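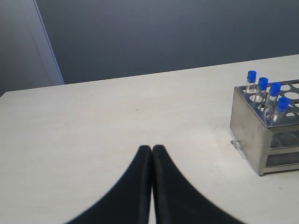
Off-white tabletop against a blue-gray wall.

About Covitura

Covitura formulates and supplies interior coatings for commercial buildings. The product range covers wall paints, primers and clear sealers for plaster, drywall and masonry. Customers are mainly painting contractors, building owners and architects who write their own finish specifications.

The company was set up by Cecilia Sulemana, a coatings chemist, after a period spent testing failed paint films for insurers. Most of those failures came down to a poorly prepared surface or a primer that did not suit it. The first Covitura product was therefore a primer, Zinilen, and it remains the largest seller by volume.

Products

Zinilen is a water-based bonding primer for previously painted walls, including walls with old alkyd enamel. It is supplied white or tinted to mid-gray. Recoat time is 2 hours under normal indoor conditions and longer in cold or humid rooms. The data sheet gives the limits.

Lovance is a matte wall finish for offices, corridors and classrooms. It is made in three sheen levels, all from the same base resin, so that touch-ups in one sheen do not shift in color against another. Deep colors need an extra coat over white primer. We recommend the gray primer in those cases.

Pumphrey is a clear sealer for bare plaster and unpainted block. It reduces dusting and evens out suction before painting. It is not a finish coat and should not be left exposed in areas that are washed down.

Laboratory and production

Formulation, color matching and batch testing are carried out in one building. Each batch is checked for viscosity, density, color and hiding power before it is filled. Retained samples are kept for 10 years. The standard color card lists 200 colors, most of them grays, off-whites and muted blues, reflecting what contractors order. Custom matches are made from a physical sample at least 3 inches across - photographs and screen values are not accepted.

Technical service

Contractors can send in paint chips for adhesion and layer analysis before quoting a job. Reports identify the number of coats, the likely binder type in each and a suggested primer. Site visits are available for larger projects and are booked through the technical desk.

The color card is revised each April. Discontinued colors remain available to order from the formula archive. Orders received before noon on Monday are shipped the same week.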